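Search reviews
Enter keyword
Go

Duklow Printed Craft Mat, Blue: Three Months of Use

July

I bought the Duklow mat in the spring to protect a table that had already lost some finish to nail polish remover. It's a thin printed mat in blue, sold for crafts, sorting and general messy work. I've used it almost every day for three months, mostly for going through bathroom and desk supplies before they get boxed up.

Out of the tube, the mat curled badly at both short ends. I put books on the corners overnight and one end was still lifting in the morning. It took most of a week to lie flat. Hiltbridge, the store I ordered from, told me to roll it backward for an hour. I did that and saw no difference.

Once flat, it stays put. The underside has enough grip that I can drag a heavy bottle across the top without the whole thing moving. On a glass table it slid more, so if that's what you have, buy a strip of shelf liner to go with it.

Cleaning is easy for most things. Hand soap, glue and lotion wiped off with a damp cloth. Ballpoint ink came off with rubbing alcohol. Permanent marker did not, and I have a gray smudge near one corner that I've stopped trying to fix. The print hasn't worn, even where I scrub the most.

Size is my main complaint. The product page makes it look like a full table cover, and mine leaves a wide border of bare wood on every side. For one box of things it's fine. For a closet clean-out you'd want two.

I also tried the Ackah mat, which is thicker and costs more. It lay flat right away, but it picked up a stain from hair dye in the first week and small bottles tipped over on its soft surface. The Duklow is firmer — tall, narrow containers stand up on it without wobbling.

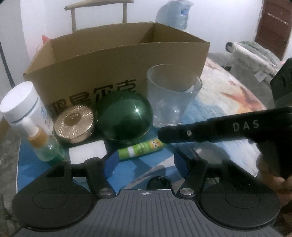
Kwame Fiadzo
Home and Storage Reviewer

Pale and shiny things are easy to pick out on the blue, and that matters more than I expected when I'm sorting. A white sponge or a gold compact shows up at once. Dark items are a little harder, though a glossy green ball is no trouble to spot. I keep the cardboard box right behind the group and work from the front, so the small stuff like a glue stick doesn't get buried.

I'd buy it again at the sale price, and I wouldn't pay full price for the size you get. Store it rolled with the print facing out if you have to roll it at all. I leave mine down.

Recent reviews
Hiltbridge Stacking Bins, Medium
Trulutel Label Maker: Second Look
Ackah Soft Mat After One Month
Folding Step Stools Compared, by Delali Gbeho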